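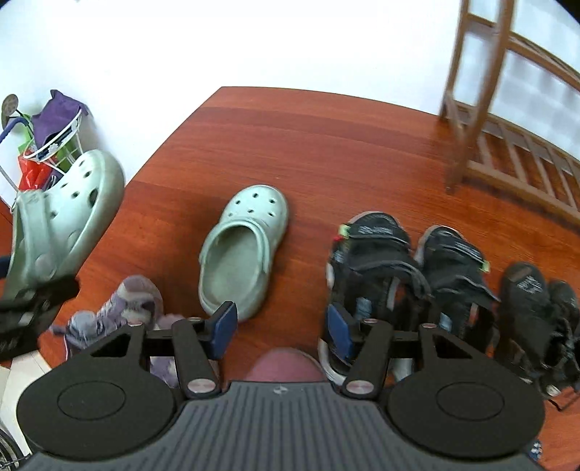
Siobhán Hegarty asked at the interim presentation whether a learning system shown only tidy hallways would be of any use in an untidy one, and whether two hands were needed for a task that most people manage with one. Both points were minuted, and the present report answers them as far as the material allows.

Projects > Skesero > Student reports > Footwear task

1. Purpose

The Skesero project gathers examples of household tasks carried out by a person using hand-held grippers. The examples are used to train a system which will later be asked to perform the same tasks without a person. The footwear task was allotted to the present group and concerns the picking up, pairing and setting down of shoes on an ordinary floor.

2. Method

Recording took place in private homes under the arrangement known as Drellimer. The person recording held one gripper in each hand, with a camera mounted on the gripper. Homes were used as they were found. Bags, trolleys and furniture were left in place, and shoe racks were not cleared beforehand.

Each example began with both grippers open and ended when the shoes had been released. The group was instructed to grip clogs at the heel and to avoid taking hold of straps. Children's shoes were included from the second week at the suggestion of Jussara Cordeiro, as the first set had consisted wholly of adult sizes.

3. Results

The group submitted 2,209 examples. Of these, 848 used both grippers at the same time, and 600 involved clogs or sandals. Checking was carried out with the Corrigan viewer, in which each example was played through once by a student who had not recorded it. Examples were refused where a hand entered the view or where a shoe was put down outside it.

Refusals were highest for dark shoes placed close together. Checkers often could not agree on which of the two had been lifted.

4. Discussion

With regard to the first question, the group holds that clutter should be kept. With regard to the second, pairing with two hands was quicker to record but harder to label, and the instructions issued on 6/20/18 did not say which hand should move first. They should be amended before the next round, which is planned for December at the Buvivley site and will be limited to 4 homes.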